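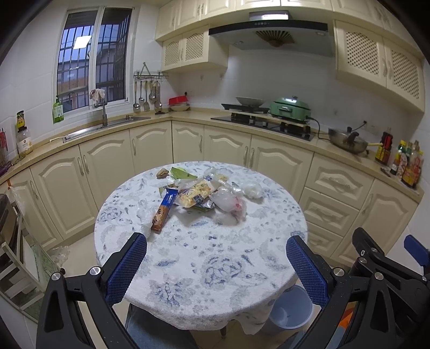
Gultbridge Shared Workshop - Handheld Tools Group

Clearing a kitchen table of used packaging is a poor job for a rigid gripper. A film bag has almost no stiffness, a folded wrapper offers an edge thinner than the tolerance of most home-built linkages, and a knotted ball of plastic gives way as soon as it is pinched. The group at Gultbridge chose the task for those reasons when it began work on Murnden, a hand-held gripper with two jointed black fingers and a blue textured pad on each.

The linkage is the work of Holger Fagerlund. Each finger turns on round pivot pins, and the first version had too much play in them. With the fingers closed, the pad tips could be moved 2 mm sideways by hand. That is harmless when lifting a bottle. On a snack wrapper lying flat on terry cloth, it means one pad meets the wrapper and the other meets the tablecloth, and both come up together.

Fagerlund reamed the holes and fitted longer bushings. Songül Işık then took over the pads. She cast seven textures from the same mold frame and ran them on the bench against bag film, coated wrapper and cloth. Coarse ribs held the cloth better than the film, the wrong way around for this job. The texture she kept is fine and shallow, and it has to be wiped often. Grease from food packaging reduces its hold well before there is any wear to see.

Wear was tested separately. Imtiaz Cassim built a cycling rig from a gear motor and a cam, set to stop every 1,000 closures for inspection. One pad lifted at the corner after 2,302 closures. The fault was in the adhesive, and the replacement pads are held by a lip molded into the back.

Patterned cloth remains a problem on the software side. Clear bags take on the color of whatever is under them, and a floral print supplies plenty of false edges. Eilif Aasen's segmentation code, kept in a repository called Onitz, finds printed packages reliably and transparent ones much less so. He now labels the folds and highlights of a bag as well as its outline - slow work, done mostly in the evening.

A motorized wrist is planned for December. Fagerlund wants the bushings remade in bronze before then.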